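Anyone used the Clundine tidy-up add-on for a tabletop arm?
Posted by Uliana Kravchuk in Small Automation

So I run a little sample-prep shop in Sotundale and we already own a white six-joint arm that mostly sits there looking expensive. Clundine sells an add-on that's supposed to teach it bench cleanup: pick up scraps, drop them in a small bin, leave everything else alone. It's 600 dollars for the kit, plus 215 a year for updates. My boss is sort of interested and I'm the one who has to write up the yes or no.

What I want to know is how it does with soft stuff. Paper mostly, crumpled, never the same shape twice. And can I use any bin I like, or do I have to buy theirs? Also, is setup a one-person job? I'm okay with a laptop but I'm no programmer.

Svyatoslav Koval

Hi Uliana! I've had it since September on pretty much the setup you're describing, so here goes.

Setup took me an afternoon and one phone call. You bolt on the gripper, plug in the cable, then walk the arm through the job by hand a bunch of times (I did 163 runs, which is way more than they ask for, but I got kind of into it). No code at all.
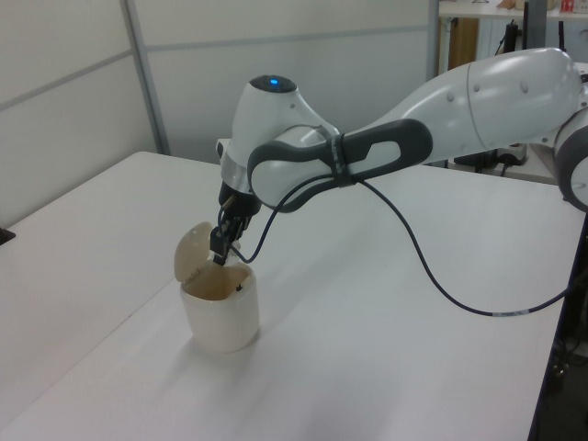 Use whatever bin you want. Theirs is fine but it's overpriced, and mine is a little desktop one with a flip lid. Just keep the same bin for training and for real work! I swapped in a taller one for a week and the arm kept coming down too low for it, so I had to do more runs.

Soft stuff is where I'd say it earns the money. It doesn't need a neat shape, it just needs an edge or a lump to grab.

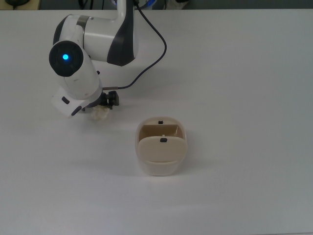
Paper in the gripper, with the bin a short way off on the table.

Very thin or flat scraps are another story. A single sheet lying flat? Forget it, mine just pokes at the table. Crumple it first.

The part I'd push back on is the yearly fee. I skipped it after the trial and haven't missed much, though support gets slow if you're not paying. They also sell a Maksymiv mount for 1000 that I really don't think you need for one bench.

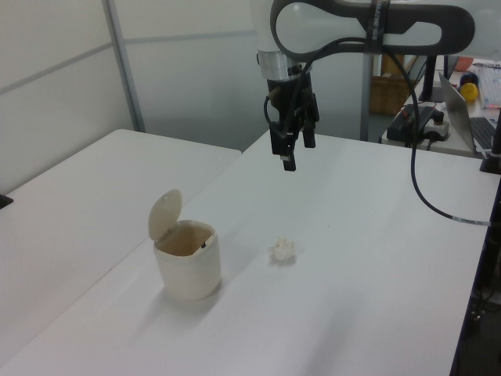
Before you sign anything, ask for a demo with your own junk. Clundine's sales folks will bring smooth little foam blocks if you let them, and those tell you zip about your shop. Start as simple as you can: an empty bin with the lid already open, one ball of paper next to it, nothing else within reach. If that goes well several times in a row, move the paper, then add a second piece. And watch the cable while it moves, mine trails right across the table and I had to train with that in mind.

maker_in_pranstead

depends on the gripper. two finger ones are ok for paper, bad for anything slippery. we sent ours back but that was the old version so maybe ignore me

Uliana Kravchuk

Thank you both! Svyatoslav, did you have to redo the runs when you moved the table, or does it cope with that?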